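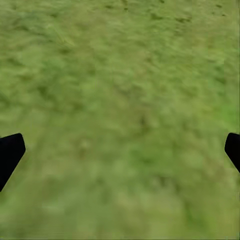 14 February 2023

Wrist camera view is working in the sim at last, so the student team can start on the pick task for the April round. The delay was the mount. The camera was parented to the forearm link and the view swung off whenever the last joint turned. Moved it to the palm link, pointing straight down between the jaws, and it now stays put through the full turn. With the jaws wide open both fingertips come into the view low on the left and right, flat black, and there is plenty of grass between them to find a target in. The left tip takes up more of the view than the right one, so the mount is still a bit off center or slightly rolled. Not fixed yet. Check the sideways offset first, then roll.

Ground is the Grulliria field pack, grass tile. We had the plain gray floor until last week and the blob finder looked perfect on it, which told us very little. The competition field is turf. On the grass tile the finder gave false hits straight away. The worst ones were on the small dark specks in the top right and on the dark smudge just right of center. The bright lime patch above the right finger was picked up too when the color gate was set wide. Nothing had been spawned yet, so every hit was wrong, and that makes this a good pose for tuning. Saved it as the "bare" pose in the Karkance folder.

What we tried, in order:

Narrowed the hue gate. Lime patch gone, specks still there.

Set a minimum area of 87 pixels. Specks gone. Smudge comes and goes.

Raised it to 400. Clean, but I think this will drop the small cube when the arm is high. Need to try it with the cube in before we keep it.

Masked out the fingers. The mask is a fixed shape drawn for the open jaws, so it is wrong as soon as they start to close. The students want to compute it from the jaw width. Fine by me, but get the fixed one into the main branch first so the others can work.

Texture is soft at this height. Individual blades don't show, only blotches, and it is no sharper toward the bottom. One of the students asked if that would matter for the real field. It might. The real turf will have much more fine detail, and our area threshold is tuned on blur. Options are a higher resolution tile or adding noise to the image before the finder sees it. Noise is less work, so we do that first.

Lighting is also too kind. It is even everywhere and I can't find a finger shadow on the grass. Under the hall lights there will be shadows, and dark shadows next to dark fingers is where the mask will fail. Turned on the shadow option in Drisano and the step rate fell so far that the controller started to complain. Turned it off again. Maybe run shadows only for the saved test images and leave them off for the live runs.

Jaw control, quick note. Open command goes to the full limit and holds. Close command with nothing between the fingers runs to the stop and then buzzes - the force limit isn't being read from the config. Same bug as on the Meinecke arm in the fall, where the value was in the file under the old name. Look there before anyone rewrites the controller.

To do before next session:
- camera mount offset, then roll
- fixed finger mask into main branch
- spawn the cube under the bare pose, try both area settings
- noise on the input image, 3 levels
- force limit name in the config
- ask for the turf sample again, no answer so far

There are 8 laptops on the bench and the older ones can't run the sim with the camera window open. Pair people up on the newer ones, or have the older ones work from saved images. The finder code doesn't need the sim running, it only needs a folder of pictures, and the script for that is already in the repo under tools. It expects PNG and stops without a message if it gets anything else. Lost some time on that today.

Backed up the scene file before changing the mount. Old version has "forearm" in the name, please don't load it by mistake.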